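The Arm That Practices All Night
Search this site Search Enter keywords
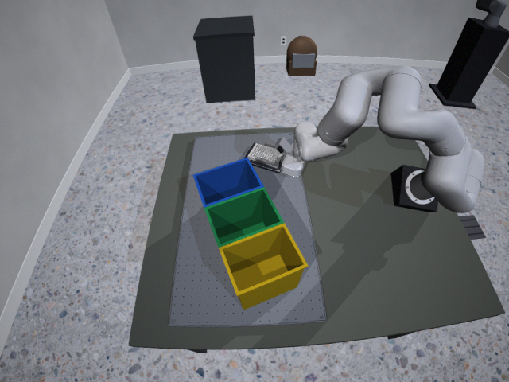 The simulated sorting cell at Rusar, with its blue, green and yellow bins.

By the time I got to the Rusar open day in Firadton, the front row was already taken by children. They had found the best seats for the big screen, where a white robot arm was leaning out over a dark table and getting ready for its next try. Every time the gripper headed down, the kids leaned forward with it. So did I, I have to admit!

The arm on the screen lives inside a computer. Rusar is a small lab that teaches robots to sort and move light objects, and nearly all of the teaching happens in simulation before a real motor turns. I had pictured rows of numbers and maybe a stick figure. What I got was a room you could almost walk into, with speckled terrazzo underfoot, baseboards along the walls and even an electrical outlet down near the floor.

"People always ask about the outlet," said Yaqin Kang, who built the room and ran the morning session. "Nothing plugs into it. But a camera on a real robot sees all kinds of stuff that has nothing to do with the job, and the software has to learn to ignore it."

The same goes for light. Kang can move the sun with a slider, and she let a girl in a yellow raincoat do it for us. Shadows swung across the tabletop, stretched, went soft, went sharp again. In an ordinary night of practice the software gets 2000 attempts, and the lighting shifts a little on each one. A shadow lying across a bin can look a lot like an edge if you have never seen one before.

The task sounds dull until you watch it. Pick up a small piece, carry it to the bin it belongs in, let go at the right moment, come back. Kang ran an early version of the software first, from January, and it was wonderful. The arm swooped in like a gull after a french fry, missed by the width of a hand and closed on air, and the whole room groaned. Then she loaded the current version, number 3416, and the motion was so calm that the groaning stopped. It slowed near the bottom, settled, gripped and lifted.

I asked what had changed in between. A lot of it was patience, Kang said. The early version was rewarded for speed alone, so it rushed. Once the team started taking points away for bumping things, it began to slow down on its own for the last stretch, and no one had to write a line telling it to.

After lunch (very good dumplings, and a line out the door for them) Konrad Tokarz took over for the part he calls "the cold shower." Tokarz looks after the real arms, and he has a folder of 300 clips in which something that worked on the screen failed on the bench. Cables snagged. A gripper pad wore smooth. One afternoon a bin slid a little each time it was touched until it was out of reach. He showed us 20 of them and narrated each one with obvious affection.

"Every one of these goes back into the simulator," he said. "We made the bins slide after that. It hated it for two days."

The software that carries lessons from screen to bench is called Roler, and the lab wrote it in-house. Tokarz is careful about what it can do. It handles small, stiff things well and soft things badly, and he wouldn't trust it with a bag of grapes. I liked him for that.

Toward four o'clock the chairs were being stacked and most of the families had gone. Kang had left the simulation running, and the girl in the raincoat was still in the front row, asking if the robot could have a purple bin too. Kang pulled up a stool, opened the color menu and handed her the mouse.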